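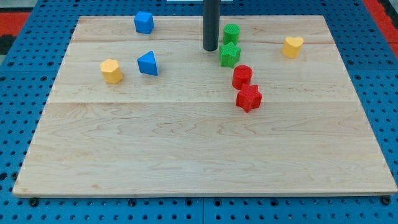 About Lirkwood

Lirkwood writes planning and control software for robot arms that push, slide and sort things on a flat surface. We started in Fliltton in November with two people and one arm. There are 13 of us now, still in the same building.

Our main product is Dizon, a motion planner. You give it a goal in ordinary words, such as "move the red star next to the blue cube," and it works out a series of short pushes to get there. It plans again after every push. Blocks turn when you nudge them off center, and a star turns differently from a cylinder, so a plan made at the start is rarely good for long.

Niveo is the perception side. It takes a camera view of the board and returns the position, color, shape and heading of each block. Dizon reads that 20 times a second. Customers can run either one alone, and a few do.

How we test

Every release runs on a real board before it ships. The current test set has 794 written instructions, using cubes, hearts, hexagons, stars and other shapes in plain colors. If a release does worse than the last one on any group of instructions, it goes back. Logs from failed runs are kept and can be replayed step by step in our viewer, which comes with both products.

Who we are

Vandana Vishwakarma runs the company and wrote the first version of Dizon. Aslak Tveit leads perception. Indrek Ots looks after the test boards and the replay viewer. Inese Dambrauskienė handles customer support and training, and is usually the one who answers the phone.

Visits are by appointment. Please write a week ahead and tell us which arm you use.

Page last updated May 9, 2025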